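Notebook, press and courts coding project
August 2018
Uvcombe group, shared copy

Picking up from the May entry, where the coding of the judicial appointment provisions was left half done. The constitutional texts are finished. The ordinary statutes are the problem, as expected, and most of this entry is on those.

Corpus now stands at 2298 provisions after removing duplicates. The duplicates were nearly all consolidated versions of the same act, entered once under the original number and again under the amending act. Rule from here on: the consolidated text is the record, the amending act goes in the notes column. Anyone who finds a pair that slipped through should merge them and initial the change log.

Double coding. Ditte Brynjólfsdóttir and I each coded the same 61 provisions on removal of judges without looking at each other's sheets. We agreed on 42. That is too low to go ahead with. I went through the disagreements line by line and they are not random. Most come from item 6 in the codebook, "removal subject to independent review". Ditte codes yes where a disciplinary chamber exists at all. I code yes only where the members of that chamber are appointed by someone other than the minister. The codebook wording supports either reading, so it is the wording that has to change.

Proposed new wording for item 6: "Removal may be reviewed by a body whose majority is not appointed by the executive or by the governing majority in parliament." Ditte objects that this folds an appointment question into a removal question, and that we then count the same feature twice when the index is added up. She is right about the double counting. My preference is still to keep the stricter wording and drop the overlapping appointment item from the index, keeping it in the data file as a separate variable. 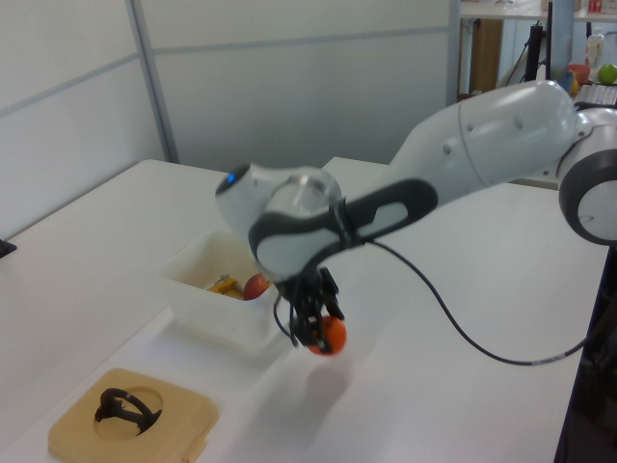
The second source of disagreement is retirement age. A general lowering of the retirement age removes sitting judges without any removal proceeding. The codebook treats it as tenure, and Ditte coded it there. I had put it under removal. On reflection tenure is the proper heading, provided we add a flag for changes that apply to judges already in office. Flag name: tenure_retro. Values 0 and 1, blank where the transitional provisions are missing from our copy of the act.

Press provisions. Less progress. Ownership rules are straightforward to code, state advertising is not. Damgaard's scheme handles it with a single ordinal scale from open tender to ministerial discretion, and I tried it on a handful of acts. It works where there is a procurement statute and fails where the spending runs through a state-owned company, as the company's own bylaws are not in the corpus. Options are to extend the corpus or code these as missing. I would code as missing for this round and say so in the methods section.

Software. Erkomine exports still drop the diacritics in the title field when saved as plain CSV. Use the tab-delimited export instead. The Wanum import script reads either, but it will match the wrong act if two titles differ only by an accent. Check the act number after every import.

To do:
Circulate the new item 6 wording, comments back before recoding begins.
Recode all removal provisions under the new wording, both coders.
Add tenure_retro to the template.
Ask Damgaard for the unpublished notes on state companies.
Translations of the transitional provisions: the second batch still has the old paragraph numbering. Do not cite from it.

Item 9 (budget of the judicial council) not discussed yet. Ditte has a draft.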